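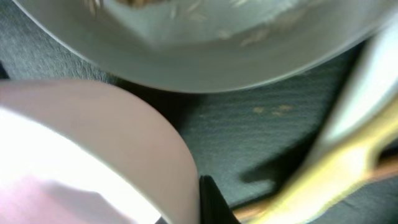
会話の場面って、どこから書き始めればいいんでしょう?
相手がまだ答えたくない質問が出る、その一行手前からで大丈夫です。挨拶も天気の話も、お茶をすすめるくだりも、たいていは後から削れます。

というわけで今夜は、小説の会話文についてのんびり続けて投稿しますね。長くなりそうなので、お布団の中からでも、途中で寝落ちしながらでもどうぞ。

先日、講座でサオダ・オンさんの短編を読ませてもらったんです。姉と弟が久しぶりに再会する話で、冒頭から「ひさしぶり」「元気だった?」「うん、そっちは?」がずっと続いていて、でもそのあとに弟がぽつりと「家、売ったの」と聞くところがもう、すごくよくて!

それで、ここから始めてみませんかとお伝えしました。そうしたら書き直した原稿では、姉が答えずに靴をそろえ直すんですね。説明が一行もないのに、ふたりの何年分かがちゃんと伝わってくる。読みながら思わず声が出ました。

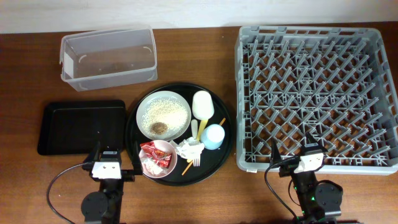 で、この「答えない」というのが、会話を書くときに本当に頼りになるんです。聞かれたことにまっすぐ答える人物ばかりだと、どうしても面接みたいになってしまう(わたしの昔の原稿は全部これでした)。

答えない方法はいろいろあります。別の質問で返す。相手の言葉のうち、どうでもいいほうにだけ反応する。急に手元の作業の話をする。黙る、というのもありますけれど、黙らせすぎると「……」だらけになるので、そこはほどほどに。

わたしが長いこと書いている『ヴィロソフ』という長編に、船着き場で父と娘が話す場面があるんですが、初稿では娘が「どうして帰ってこなかったの」と聞いて、父が理由を丸ごと説明していました。この場面だけで1791字。読み返すとほとんど父の演説です。

最初に読んでくれたペトロ・ヴァシレンコさんの感想が「お父さん、ずいぶん準備してきたんだね」でした。やさしい言い方だけれど、ぐさっときますよね。それで父には「船、揺れただろう」とだけ言わせて、理由は二章あとに回しました。いま1383字です。まだちょっと長い気もしています。
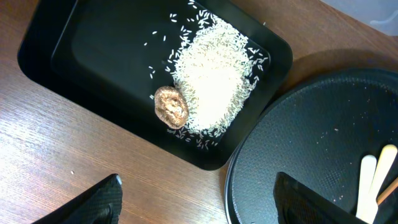
ジュディテ・モライス
小説家、創作講座「トレキドラ」講師

続きです。地の文との混ぜ方についても質問をいただいていました。「と言った」を何度も使っていいのか、というものです。

使ってください、遠慮なく。「と呟いた」「と吐き捨てた」「と微笑んだ」と毎回変えていくと、読む人の目が台詞よりそちらに行ってしまいます。それに、誰の台詞か分かるところなら、何もつけなくたっていいんです。三人以上で話しているときだけは、こまめに名前を出してあげると親切かなと思います。

口調で書き分けようとして、語尾に凝りすぎるのも気をつけたいところです。「〜じゃ」「〜ですわ」で区別できても、言っている中身がみんな同じだと、誰の台詞と入れ替えても通じてしまうんですよね。その人が何を話題にしたがるか、何をぜったい口にしないか、そちらを先に決めておくと、語尾はあとから勝手についてきます。

それから音読! これはもう、恥ずかしがらずにやってほしいです。わたしは台所で小声で読みます。息が続かない台詞は、演説になっているか、読者に事情を教えるためだけの台詞になっているか、たいていどちらかです。

「おまえも知っている通り、父さんは十年前に町を出て」みたいなのがその代表ですね。知っているなら言わないはずなので。こういうのは地の文に移すか、ほんとうに知らない人をひとり、その場に連れてくるかすると落ち着きます。

もしよかったら、いま書いている原稿から会話をひとつ選んで、最初の二行と最後の一行を隠して読んでみてください。それで意味が通るなら、その三行はなくてもいいのかもしれません。もちろん、好きな行なら残しましょう。わたしも残しています、何行も。

長々とおつきあいくださってありがとうございます。場面の終わらせ方のことも書きたかったのですが、さすがに眠くなってきたので、それはまた6月の講座のころにでも。質問は返信に置いておいてくださいね、ゆっくりですけれど全部読みます。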